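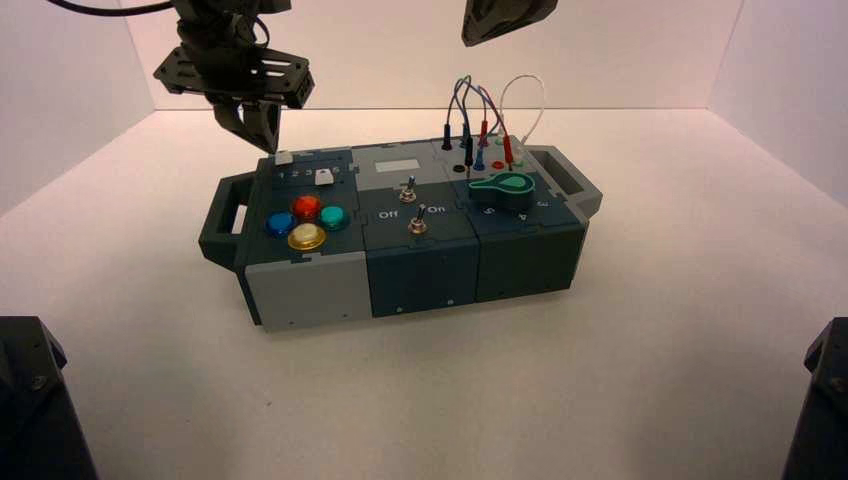 Civis modular task box: review after a spring on the bench

Posted 21 June 2024 in Bench gear
By Marion Haldane

The Civis box is a row of panels with controls on them, sold as something for a small robot to practice on. You get buttons, a slider, toggle switches, a rotary knob and a patch area with wires. It costs $409 with the handles and a bag of spare screws. I bought it in March for the two-arm build we have going at Tatow, the shared workshop in Marnport, and it has been on the bench most evenings.

Why I bought one

Before this we were using whatever was around. A light switch screwed to a board, a jar lid, a drawer pull. That gets you going, but the board moved whenever an arm leaned on it, and after each repair it was a slightly different board. I wanted a target that stayed the same from week to week so I could tell whether a change to the arms had helped.

I looked at making one. Kastriot Pavlović drew up a version with a printed shell, and the slicer gave 28 hours for the panels alone, with all the wiring still to do after that. I would still suggest that route to anyone who has more time than money. His drawings are in the Tatow shared folder if you have access.

Putting it together

The modules come separately and interlock at the edges. It took me one evening, mostly because I put the switch module on the wrong side of the buttons and had to take it apart again. The joints are tight the first time. Press straight down on a flat table and don't rock the panels into place. The screws go in from the front faces, and the supplied driver is too short to be comfortable, so use your own.

The handles bolt to the ends. I thought of them as a nice extra when I ordered. In practice I use them every session, for carrying and for squaring the box up to the table. They are open loops, so they are also something an arm can get hold of if you want to try moving the whole box with both arms. We have had two decent attempts at that and a lot of bad ones.

How each part works out

Buttons. Red at the top, blue left, green right, yellow at the bottom, in a diamond. Good travel and a clear click. The domed caps are glossy, and under our strip light the highlight on them confused our color detection until we turned the exposure down. A matte cap would be better. If the fingertip comes in off center it slides down the dome and stops against the bezel, so they make a fair test of how well you have calibrated.

Slider. Numbered 1 to 5 along the track. The knob is white and easy to find with a camera. It moves with light friction and has no detents, so stopping on a 3 is harder than it sounds. We get to either end reliably. The middle positions are still hit or miss, and I put that down to our left wrist, which has some play in it.

Toggle switches. My favorite part. They are metal, with short levers and threaded collars, and they take a proper push. The lower one is marked Off and On in white print, to the left and right of it. The lever is small enough that a wide finger pad covers it completely, so you can't see what you are doing from above. Vesela Vidmar filed our pads down to a narrower tip and it went from a nuisance to a routine job.

Knob. Teal, tapered to a point, with position numbers in an arc around it. The pointer shape gives a parallel gripper two sides to hold, and turning it is mostly a matter of getting the wrist lined up over the center. If you are off by a little the gripper pushes the knob sideways as it turns. The numbers are very small. They can be read by eye from where I sit, but our overhead camera has trouble with them.

Patch area. The hardest part, and the one I would pay for on its own. The wires have banana-style plugs with colored sleeves, and the sockets are in black, red and green. Pulling a plug is achievable in a week or so of practice. Putting one back is another matter. The wires are stiff enough to stand up in loops behind the knob, and a loop will catch on a passing finger if you bring the arm across the box too low. I now route every move over the top of the tallest loop. It costs a little time and saves a lot of resetting.

The arms

Ours are a pair of Atanasov kit arms in black, $1,659 for the set without power supplies. I won't review them fully until we have been through the summer with them. For this box they have plenty of reach and enough grip for everything except seating a plug all the way, where one arm pushes and the plug tends to tilt. The perforated plate on the gripper is handy for mounting pads and small brackets.

Leave the arm cables more slack than the kit manual says. We had one pull tight when the arm went to the far end of the box, and the joint lost its position. Špela Obradović redid the cable with a longer loop and it has been fine.

Table and walls

The box comes with nothing to stand it in. We set ours on a white tabletop with white walls behind it and at the sides. Plain surroundings made the camera work much easier, and the gray panels separate cleanly from the background. The drawback is that white shows every scuff. Wipe it down before you start recording anything.

The box is heavy enough to stay put for button presses and light work on the slider. It does creep when an arm pulls on a plug. Double-sided tape under the corners fixed that for us. Civis sells a clamp plate, but I haven't tried it.

What I would change

The caps on the buttons, as above. Larger numbers at the knob. A longer driver in the kit. The label area above the upper toggle is blank, and I would like a set of printed inserts for it, or at least the dimensions so we could cut our own.

Spare wires should be included too. They are an ordinary size and any electronics shop has them, but the supplied colors are the ones in the instructions, and once you start mixing in your own the diagrams stop matching.

The booklet itself is thin. It covers assembly well and then has a single page on suggested exercises. Valbona Vidmar wrote us a better set, going from one button press up to moving a wire between sockets, and I will post it here when she has finished the last part in September.

Should you get one

If you have arms working already and want something steady to test them on, yes. The switches and the patch area are well made and have held up to a good deal of clumsy handling. If you are still assembling your first arm, wait. A light switch on a board will keep you busy for a while, and you can put the $409 toward better wrist servos.

Ours lives on the back bench at Tatow. Members are welcome to use it on Friday evenings – please put the wires back the way the card shows when you finish, and park both arms before you turn the power off.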